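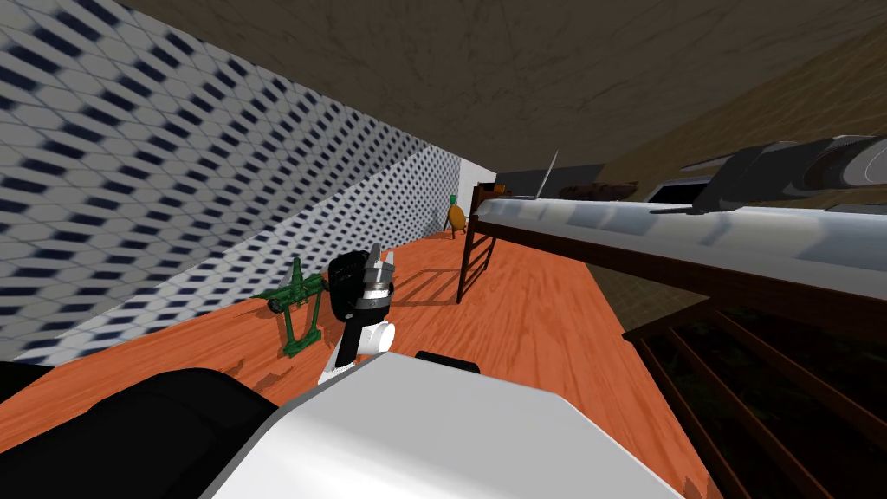 双腕シミュレーションのエピソード除外基準について

投稿者:Siebe Postma
寝室環境で双腕の遠隔操作データを収録しています。総数2,052件のうち、目視確認を通ったのは1,689件です。待機側の腕がマットレスに載ったまま終わるエピソードの扱いが、確認者によって分かれます。接触ありとして除外すべきでしょうか。命名規則や記録項目の慣例もあれば教えてください。

Dela Gyamfi
載っているかどうかの見た目では判定しないほうがよいです。当方の基準は次のとおりです。
・接触力と貫入深さを全ステップで記録し、閾値は収録前に文書化する
・待機姿勢は環境ごとに定義し、家具との接触を許すか明記する
・除外分は削除せず、理由コードを付けて別ディレクトリに残す
・境界例は確認者2名で独立に判定し、不一致は保留とする
閾値を途中で変えた場合は版番号を上げ、旧版のデータも再判定してください。命名は「環境_課題_版_連番」で足ります。乱数シードと物理刻み幅はメタデータ側に入れます。

Tak
うちは全部残しています。学習時に重みを下げれば済む話では。命名規則は特になし、日付だけです。

Siebe Postma(追記、9月15日(日))
理由コード方式にしました。保留は387件。貫入深さは未記録だったため、ログから再生して取り直しています。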